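Rultora Match Previews

Rultora is a set of football match previews paired with the final score of each game. It covers the Plillside regional league, men's first division, for 2 full seasons. The league has 16 clubs.

Contents

previews.csv has one row per preview. There are 511 rows.
results.csv has one row per match. There are 332 rows.
clubs.csv has club names, short names and home grounds.

The two main files join on match_id. Some matches have more than one preview, and a few have none. Matches that were called off and never replayed are left out of results.csv, but their previews are kept with the status field set to "void".

Fields in previews.csv

match_id, club_home, club_away, text, predicted_home, predicted_away, source, status

The predicted score is blank when the writer did not give one. Please do not fill these with zeros.

Sources

Most previews come from the Sampaio match programs, which were scanned and typed up by hand. The rest are from the Surnetti weekly sports pages. Spelling of player names was left as printed, so the same player can show up under two spellings. 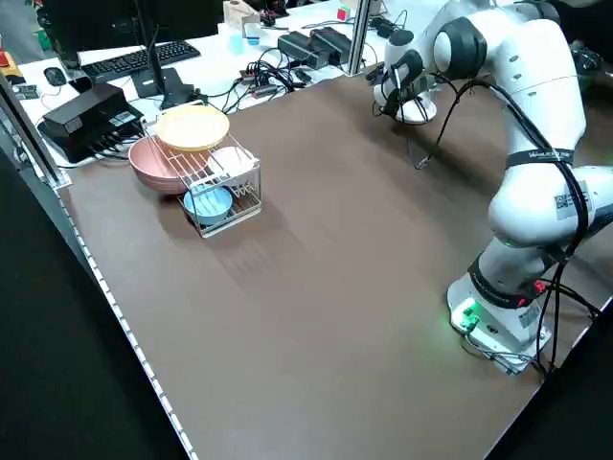

Known problems

Kickoff times are local and were not checked against the league record. Cup games are not included. Playoff previews run longer than the others, so split by round before comparing text length.

Changes

January: fixed swapped home and away clubs in results.csv and removed duplicate previews.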